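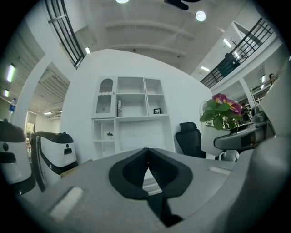 **Skurngate, 4 June 2020** - Shops on the Kanonwood road can open again from this morning, the council said late last night. Homeware, furniture and garden places included. Cafes still takeaway only, no change there untill August at the earliest.

Limits apply. Four customers at a time in the smaller units, 13 in anything with its own car park. Queue outside, on the left of the door. Cards prefered, cash not banned.

Grecu, the furniture shop by the bridge, is opening mornings only for now. Vusen stays shut another week while it waits on screens for the till. Both still taking phone orders, delivery free within five miles.

Parking on the Kanonwood road free all month. The bus is back to its old timetable, bar the last one at night, which is still off. Market not back yet, traders have been told to expect a letter.

Anyone with a shop who hasn't had the new rules can pick up a copy at the library side door.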